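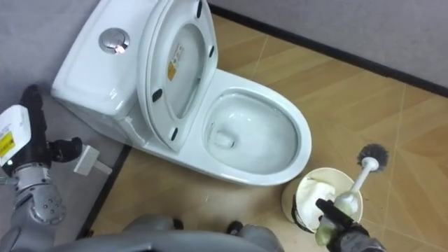 Toilet in one of the small washrooms, lid up.

Jurnbridge Supporters' Desk: Questions About Loan Players

We get the same questions every transfer window, and most of them start from something a club account posted. We have tried to answer them without repeating the sales talk. Answers were written by Souad Helmy and checked by Abdelghani Slaoui. Last updated 2018-02-24.

What is a loan, in plain terms?
One club keeps the player's registration rights under contract and another club gets to use him for a set period. The player trains, travels and plays with the borrowing club. Who pays his wages is a separate matter, and the announcement hardly ever tells you.

Jurnbridge said the Metwally loan has "an option to buy." Does that mean he's staying?
No. An option means Jurnbridge may buy him at a price already agreed. It can also let the date pass and say nothing. Mohcine Metwally has had a decent run since October, but we'd hold off on getting his name printed on a shirt.

How is that different from an obligation?
With an obligation the club has to buy, usually once some condition is met. The condition might be a number of appearances, or avoiding relegation. Read the wording carefully. We have seen "obligation" used in a headline over a story that described an option.

Why did he sit out the Voicu match?
Voicu is his parent club. Many loan deals keep a player out of games against the club that owns him, and some leagues write it into the rules. The club's match notes called him "unavailable," and a few people took that to mean injured. He trained the next morning.

Can Voicu call him back early?
Only if the contract has a recall clause and the registration window allows it. We asked both clubs whether there is one. Voicu didn't answer. Jurnbridge told us it was "comfortable with the arrangement," and you can make of that what you like.

Do loans really help young players?
Sometimes. The case for them is that a teenager gets real minutes against grown men. The case against is that plenty of them get a bench seat in a town where they don't know anyone. Sherif Benjelloun went to Lolla for a full season and played in 2 league games. His profile page still calls it "a valuable step." We'd like to hear valuable to whom.

So should clubs stop doing it?
We didn't say that. We'd like them to publish how many minutes each loan player gets, next to the quotes from the coaching staff. It would take someone an afternoon.

Is it true that Jurnbridge pays a penalty if a loan player doesn't play?
Some contracts work that way: the loan fee or the wage share goes up if the player is left out. Whether this one does, we can't tell you. The figure going around on the message boards has no source that we could find, and the person who first posted it has since taken it down.

What is the Clikard rating, and should I trust it?
Clikard is the app that scores every player out of 100 after each match. Metwally has a 76 this month. We asked how the number is put together and were sent a page about "match intelligence" with no formula on it. A goalkeeper who touched the ball very little got a higher mark that same week. Enjoy it if you want, but please stop sending it to us as proof of anything.

The club says 2,000 fans signed up for the loan newsletter. Why does it matter?
It doesn't matter much. Signing up is a checked box on the ticket form, and the box comes already checked.

I heard 200 tickets were held back for the Lolla game. Where did they go?
Sanaa Abou Zeid has put that to the ticket office two times. The first reply said they were for players' families and the second said sponsors. We will post a third if one comes.

Does a loan player get a medal if the team wins something?
That depends on the competition. Most go by appearances or by who is in the registered squad on the day. Players who went back to their parent club in midseason are where the arguments start.

Can I send in a question?
Yes, by the form at the bottom of the page. Tell us where you read the thing you're asking about. If the answer is "a guy at work," say so, and we'll look into it anyway.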